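Dretton Veg & Bread Bags — your questions
Posted in February by Štefánia Šindelář
Print this page | E-mail this page

Quick answers, typed between deliveries. Sorry if yours isn't here.

When do I collect?
Friday, from 3.30pm. Side door, not the shop front. We lock up at 7.

Can someone else pick up for me?
Yes. Give them your bag number. No number, no bag — we've had mix-ups.

What's in it this week?
Whatever the growers send. List goes up Thursday night, usualy late. Bread is from Sabbagh, white or seeded, say which when you order.

Can I swap things?
One swap per bag. Swap crate is by the door. Not the bread, sorry, it's ordered to the number.

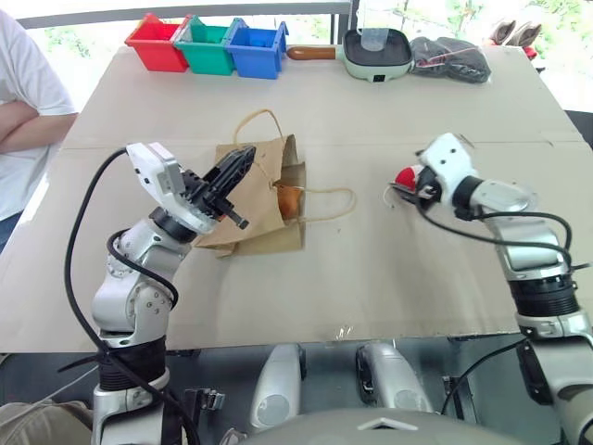 Do I have to bring the bags back?
Please do, if they're still in one piece. Fold flat, drop in the box. Torn ones go in your own recycling. We get through 500 a month and they've gone up again.

How much?
Small is £10. Large is £14. Pay by Wednesday noon or you drop off the list.

I missed my slot. Now what?
Ring before 7 and we'll hold it till Saturday morning. After that it goes to the Prellance Road kitchen. No refunds on those.

Do you deliver?
Only to Dretton and the flats at 121 Mill Lane. £2 extra. Marwan Dabbas does the round, text him if your buzzer's broken.

Allergies?
Tell us every time you order. The form dosen't remember.

How do I stop?
E-mail by Monday. Holidays the same — up to four weeks off and you keep your number.

Print this page | E-mail this page

Comments (3)

Jo P: Is the swap crate still going after 6? Empty both times I went.

Štefánia: Gets thin by then. Come earlier if you can.

kev_m: seeded loaf is great, more of that pls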